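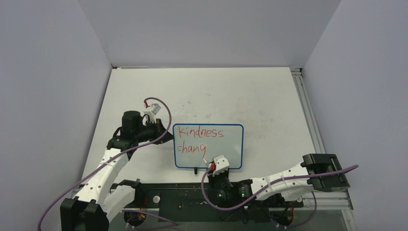

The right arm partway through a handwriting run, marker in hand.

About Grerska

Grerska writes software for two-armed robots. We don't build arms, grippers or motors. Our customers already have those, or buy them elsewhere, and what they need is the part in between: the code that takes in camera views and joint readings and decides where each arm should be a moment later.

We started as a side project inside a machine shop that wanted to stop writing a new control program for every job. The shop is gone and the side project is still here. Our office is one long room over a print supplier, with the test booths at the far end and the desks as close to the heating as people can get them.

What we make

Plerier is our planner. It takes a goal for each arm and works out paths that keep the two from meeting. When the arms share a small space, most of the trouble is at the wrists, where the cables and sensors are, so Plerier plans with a padded shape for each wrist and lets the customer set the padding. It replans up to 40 times a second on an ordinary desktop machine.

Duteler is the recording and playback tool. It keeps joint positions, commands, camera views and operator notes on one clock, so that a person can drag a slider and look at everything from the same moment. We wrote it for ourselves after one too many evenings lining up log files by hand. It is now the product most people come to us for, and the one with the longest list of requests.

There is also a perception library, which has never had a proper name. It finds flat objects on flat tables: boards, trays, panels, sheets. Pale objects on pale tables are still the hard case, and clear ones are harder. The release notes list the cases where it fails, and we add to that list with every version.

Why handwriting

Writing with a marker is our standard test. A letter is a path with a known shape, and anyone in the room can judge the result without opening a plot. Too much pressure and the pen drags. Too little and there are gaps. If the board's position is a little wrong in software, the line drifts or the slant changes halfway through a word.

We use ordinary words in lower and mixed case. Letters with tails, such as g and y, are useful because the pen has to go down and come back around in a small space, and that is where a badly tuned wrist shows up first. The red lines on the board at the top of this page are thin and a bit uneven. We have better plots than that, but a board tells a new customer more about our work than a plot does.

The Siddiqui set is our collection of recorded runs, named after the street our first office was on. It holds 3,619 runs at present, 72 of them kept aside and used only for checking a release. Each run is stored with the software version that produced it, and failed runs stay in. Before a new version of Plerier goes out, it has to replay the whole set in simulation and then go through the short list on the real arms.
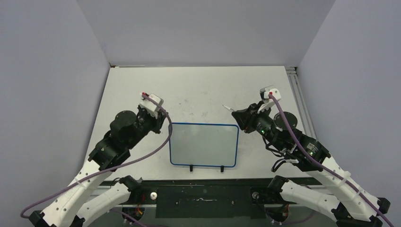 One customer wrote to us in September that the planner was fine but the error messages read as if they had been written for the people who wrote the planner. That was fair. We went through all of them over the winter, and most now say which arm stopped, which limit it reached and what to look at first. The ones that still only give a number are being worked on.

How we work

We are a small company and most of us do some of everything. Whoever writes a change runs it on the arms, and whoever answers support mail that week can hold up a release. Speeds are kept low for the first run of any new code – no exceptions for small changes.

We release four times a year. Customers can stay on an old version for as long as they like, and fixes go back two versions.

Working with us

Duteler is free for schools and for recordings of up to an hour. Plerier is licensed by the booth, with a trial period long enough to get through a real job. If you have your own arms, send us the robot model file and a short note on the task. We'll tell you whether our software suits it, and the answer is sometimes no.

Support mail is answered from 8 in the morning until 5. Visits to the test booths are by arrangement, and mornings are best.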